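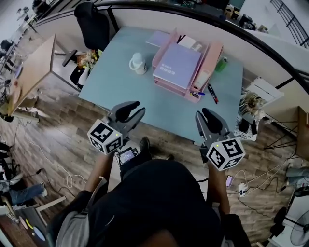

Notebook, handheld gripper capture, December

Desk-tidying task, second block. Protocol as in the Kemgate sheet except where noted.

Purpose of today: find out whether the marker cubes give a usable relative pose between left and right grippers when both hands work close together. The first block was scored on each hand separately, so the inter-gripper error never got reported. Hakala (the policy side) needs it, as the handover step is expressed in the left gripper's coordinates.

Setup. Light blue table, pink organizer right of center, lavender book in the top tray. Lidded pot stays on the table as a distractor. Head camera plus both grippers, cube on each base, green light on top of each cube checked before starting.

Method. Operator holds both grippers still over the table for 2 s at the start of every episode, jaws partly open. The hold gives us a static segment for the offset between head camera and cubes. Solve each cube from all visible faces together, then difference the two poses. Previously we solved per face and averaged, and the result jumped whenever a face dropped out of view.

Run. 57 episodes, 60 Hz. Processed with the Dirnimby branch, old solver and new solver on the same recordings.

Result. Joint solve removes the jumps on face changes. Static segments are clean for both hands. Remaining trouble is in the reach to the lower tray: the wrist rolls, one cube goes edge-on to the head camera, and depth along the viewing axis drifts until a second face comes back. The drift is smooth, so the velocity filter passes it. That is worse than a jump for training, where the filter would at least have cut the episode.

Tried a reprojection threshold on the drifting segments. Does not separate them - the residual stays low with a single face. Face count is the better flag. Added it as a column in the export.

Open points:
- Recalibrate cube to fingertip offset on the right gripper. Value in the config is from before the pads were changed.
- Cap on solver iterations is 1000 and the edge-on cases reach it. Log these separately.
- Ask Havevance for the drawing of the angled cube mount. A tilt toward the head should keep two faces in view for longer.
- Rerun the first block with the joint solve before anyone quotes the old numbers.

Export is on the shared drive under the Kemgate folder, old and new solver side by side. Do not train on the lower tray episodes yet.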